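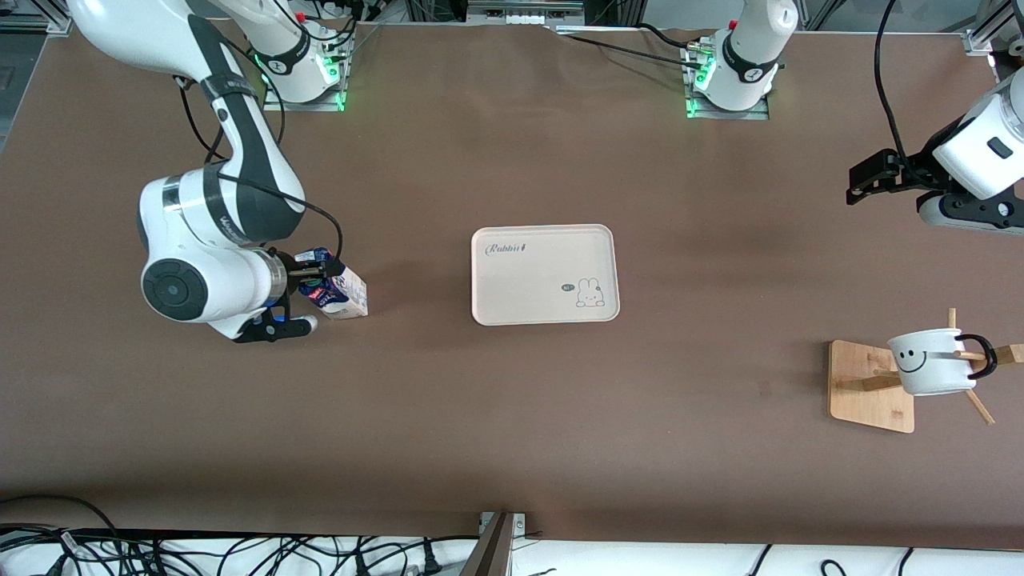

Virkby, 17/10/2024. Six in the morning, dark, and the dairy truck is already late.

School milk. Everyone over thirty has an opinion on it. Warm by the radiator, tasted of the carton, had to pinch the spout open and it never opened right. You got a soggy paper lip and half of it down your sweater. And still. Ask people in Virkby what they remember from second grade and a good many go straight to the milk.

The town has run its own milk round for 70 years. Same route, more or less, out past the lake road to Cisternas and back. It used to be glass. Then paper cartons, and there was a fight over that too, letters to the paper for months. The glass people lost. Some of them are still mad.

Now the fight is price. The regional dairy, Flornura, put its rates up in April and the school district said it couldn't cover the difference. Parents were offered a choice: pay per carton or go without. At the first meeting 143 people turned up in a room with 100 chairs. Standing at the back, coats on, kids asleep on shoulders. Went on till ten.

What people wanted was simple enough. Keep it free. Keep it at ten in the morning, because some kids come in with no breakfast and lunch is a long way off. One mother said her son drinks his and then his sister's. Got a laugh. Then it went quiet.

Not everyone is for it. There's the waste, for one. Cartons come back half full, the bins smell by noon, and the teachers are the ones mopping. A few parents would take water and fruit and be done with it. Fair point, and the fruit did go down well in the spring, apart from the pears.

For now the round goes on. A small creamery called Puvow has taken the contract through the winter, 289 cartons a day, whole milk only, no chocolate (the kids are furius about the chocolate). The price is fixed till April. After that it's back to the room with the chairs.

Ten past six. Headlights on teh lake road. The truck backs up to the kitchen door and the crates start coming off.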